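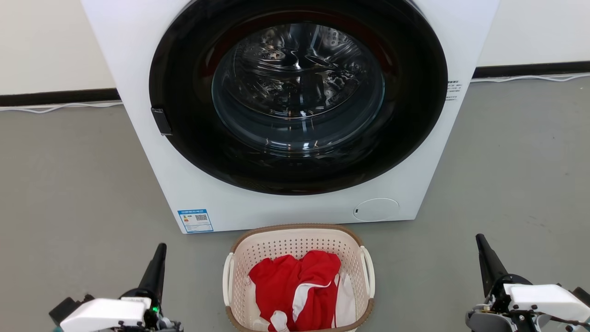 A front-loading washer. Look for the small holes in the drum!

How does soap work?
by Salamatu Baidoo

Got mud on your socks? Water can handle a lot of that. Butter on your sleeve? Nope. Oil and water dont mix. Try it: a spoon of cooking oil in a glass of water. Stir like crazy. Wait. Oil's back on top.

So we need soap.

Soap is made of teeny tiny bits called molecules. Way too small to see. Each one has a head and a tail. The head loves water. The tail hates water but loves grease.

Drop soap on a greasy spot and all the tails dive in. Heads stay outside, in the water. Soon the grease is broken up into little balls with soap all around. Scientists call these balls micelles (say my-SELLS).
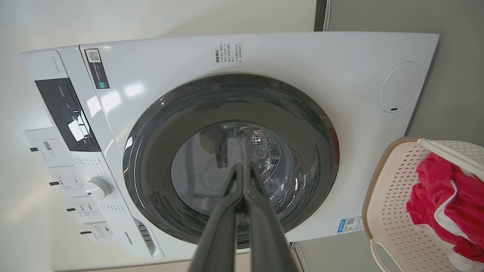
Then comes the rinse. The heads hang on to the water, the water goes down the drain, and the grease goes with it. Bye, butter.

Same thing on your hands, by the way. Rub all over, backs and thumbs too. Rubbing helps the soap get at teh dirt.

Try it at home: shake 4 drops of dish soap into your oil and water glass. Stir again. What's different? Cloudy? Those are your micelles at work!

Word to know: molecule. A very, very small piece of something, made of atoms joined together.

Next up in June: why do bubbles pop?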